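4.2 What people do when the toast will not come out

Of the 17 kitchen tasks in the Skemari diary study, making toast gave us by far the richest notes, which surprised all of us. We had put it on the list as a warm-up. It takes a few minutes, everybody knows how to do it, and we expected a line or two per diary. What came back was page after page on crumbs, on slices cut too thick for the slot, on settings that suit one kind of loaf and ruin the next. Of the 108 households, many wrote more about toast than about the Sunday roast!

The passages that interest us most here concern getting a slice out. Diary keepers seldom described this as a problem with the toaster. They wrote about the bread: it was homemade, it was the end of the loaf, it had been cut by someone in a hurry. Hsiao and Hedlund coded these passages separately and agreed on 3 main ways of dealing with a slice that stays put. The first is to work the lever up and down again. The second is to reach in with wooden tongs or, less wisely, a fork (two keepers admitted to this and both said they knew better). The third, and to our minds the loveliest, is to unplug the toaster and tip it, so that the slot faces the person and the slice can be drawn out sideways along the worktop.

Tipping changes how the toaster is handled altogether. Upright, it is a thing one presses and waits for. On its side it becomes something closer to a drawer or a bread bin, with an opening at the front and a floor to slide things over. One keeper from the Brondent group wrote that she had "never once looked inside it" until she laid it down, and then spent ten minutes brushing out crumbs – a job she had not planned. Figure 2 shows a toaster in this position, with a slice sticking out of the slot and the heating wires visible inside.

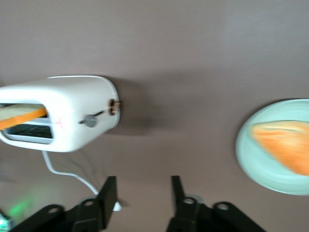

Figure 2. White toaster lying on its side, bread slot open to the viewer. The grey knob is on the long side of the housing and the copper-toned control on the end face.

4.3 Crumbs as a record of use

Crumbs turned up in every group, and we had no code for them at the start. Paredes suggested treating them as a kind of record, left by past breakfasts and read by whoever cleans next. Keepers could often tell from the crumbs alone who had last made toast and with which loaf – seeds pointed to one person, raisins to another. Several households had firm views on whose turn it was to empty the tray, and in the May interviews these views were given at length and with great good humour.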